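Reading the Seagrass at Gresov Bay

The Gresov Marine Station occupies a former customs building at the north end of the harbor, where the water is shallow enough at low tide to walk out to the first of the survey lines. Živko Ristić has worked there for 23 years. His subject is seagrass, a flowering plant that many visitors to the coast mistake for seaweed, and in particular the meadows that cover the sandy floor of the bay.

Ristić trained as a botanist and spent his early career on inland wetlands. He came to the station on a short contract to identify pressed specimens that had been stored in the attic, many of them without labels. The contract was extended when the station's director asked him to compare the old collection with what was growing offshore. He learned to dive that winter, in water he remembers as very cold and very green.

"I had handled these plants for months as flat brown ribbons on paper," he says. "Under water they were standing up and moving, and there were shrimp all over them. I had to start again."

Seagrass spreads mainly by rhizomes, the stems that creep sideways beneath the sediment. A meadow can look uniform from the surface and still be made up of many separate plants, some far older than others. In Gresov Bay the oldest growth lies along the western shore, sheltered from the prevailing wind. The eastern side is patchier. Boats anchor there in summer, and the chains drag in circles as the wind shifts, leaving bare rings that may take many years to close.

The station's survey follows 700 fixed points across the bay. Divers visit each point twice a year, place a square of plastic pipe on the bottom, and record shoot density, leaf length and the presence of flowers. Sediment cores are taken at a smaller number of sites. The method has changed little since Ristić arrived, and he has resisted several proposals to modernize it. A long record, in his view, is useful only when the early figures can be set beside the late ones.

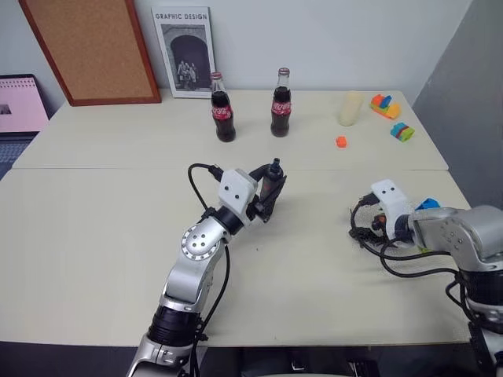
The survey does have its limits. Divers work in pairs, visibility is poor after rain, and a single round of visits can occupy most of a season. Small losses between points go unrecorded. In the spring of 2019, a bare area near the Simby channel was reported by a fisherman before it appeared in any of the station's own data. Ristić now keeps a notebook of such reports and checks each one by boat when the weather allows.

The cause of the Simby loss is still under discussion. Dredging in the channel had stirred up fine sediment, and seagrass suffers quickly when light is blocked. The same months were also unusually warm. Ristić has declined to assign the damage to one or the other. "Both of them happened," he says. "I would need a second bay, with the dredging and without the heat, and I do not have one."

Replanting began the following year on 2 plots at the edge of the channel. Shoots were gathered from loose material washed up after storms, so that no healthy meadow had to be cut, and were tied by hand to biodegradable mesh. The plot nearer the shore has filled in slowly. The outer plot was buried by moving sand in its first winter and was abandoned.

The work is supported by the Nikolovski Fund, which pays for boat time and for two graduate students each year. Students spend their first weeks in the sorting room, rinsing cores through a sieve and separating roots from dead leaf matter with tweezers. Few of them enjoy it. Ristić considers it the best training available, and he still takes a share of the trays himself.

The next round of dives is scheduled for December, if the wind permits. The station has asked the harbor office to mark a no-anchoring area over the western meadow before the summer season, and a decision is pending. In the meantime, the attic collection has been moved downstairs to a dry cabinet, and most of the sheets have labels.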